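FOR IMMEDIATE RELEASE

July 19, 2018

Hollenstein Heritage Society Opens Exhibit on Volga German Families

HOLLENSTEIN – The Hollenstein Heritage Society will open a new exhibit on the Volga German families who settled in the county and on the customs their descendants still keep. It is called "From the River to the Prairie" and fills both rooms of the society's building on Bikance Street.

The Volga Germans were farmers and tradespeople who moved from German lands to the lower Volga in the 1760s. Many of their descendants left Russia a century later for the Great Plains, where they grew wheat and sugar beets.

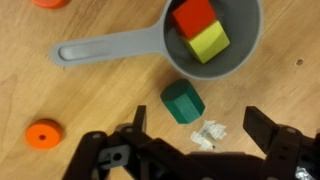 The exhibit includes 88 family photographs, church records and a set of letters written in dialect. Curator Annelies Fuchs began gathering the material in May of last year.

"Most of these papers were in people's closets," Fuchs said. "Families lent them to us and we copied them – the originals have gone home."

Visitors can also listen to recordings of 20 local residents. The oldest speaker, Hubert Danzer, is 79 and learned English when he started school. Fatima Ngubane edited the recordings, and Liette Chan translated them.

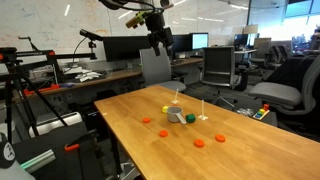
Are the dialect and standard German the same?

The dialect comes from several regional forms of German, mainly from Hesse and the Palatinate, and picked up Russian words along the way. Standard German speakers can follow much of it but not all.

Reto Thaler will lead a singing hour on opening day, using hymns from the old Wolga Gesangbuch. Printed words will be handed out at the door. 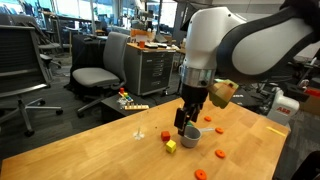

Hollenstein Heritage Society, Bikance Street

Admission is $9 for adults and free for children. School groups should book ahead at the front desk.

Contact: Fatima Ngubane, Hollenstein Heritage Society

###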